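Bareboat week out of Osley: deposit question

keelhauled71
Pretance wants a 2,000 deposit on a 34-footer, or 177 for the waiver. Anyone paid it?

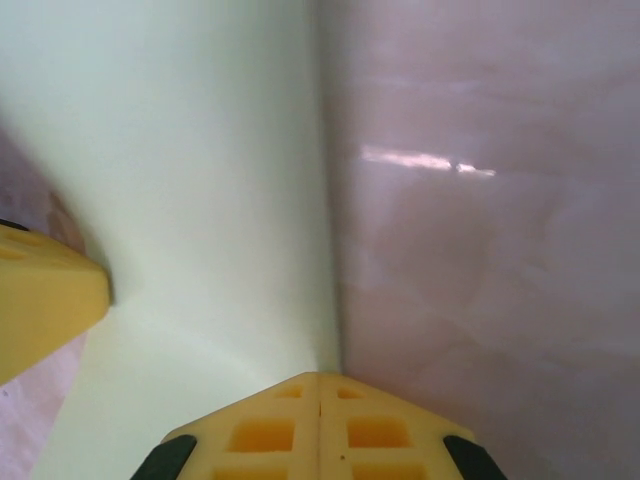
We're only going as far as Flellberg and back, so I'm tempted to skip it.

tidybowline
Pay it! We scraped a rudder and lost 1,000.
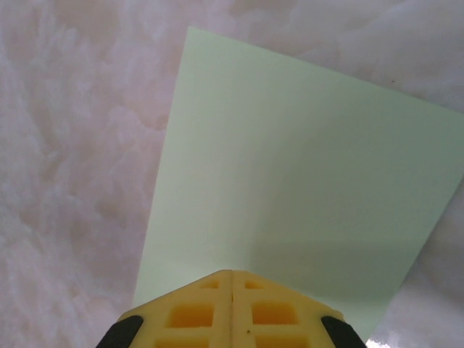
Pale green sheet on the fluffy white

mudberth
Disagree. Read the small print, groundings aren't covered.
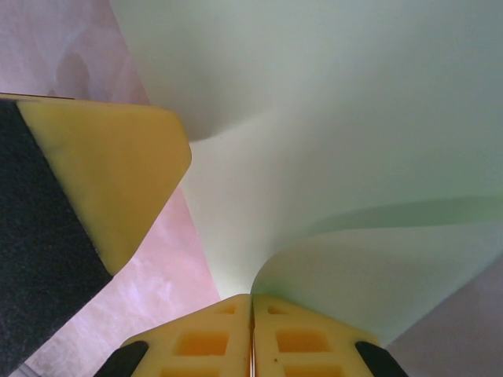
And you still leave a card at the desk on Monday.

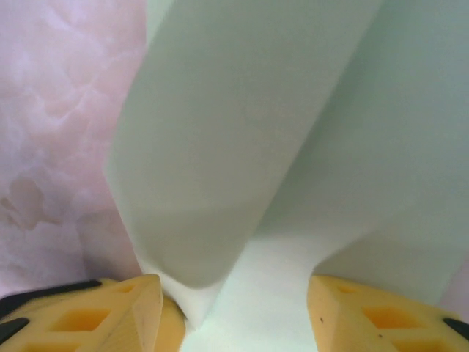
Reply 4: keelhauled71
Ugh, ok. Emailing them tonight.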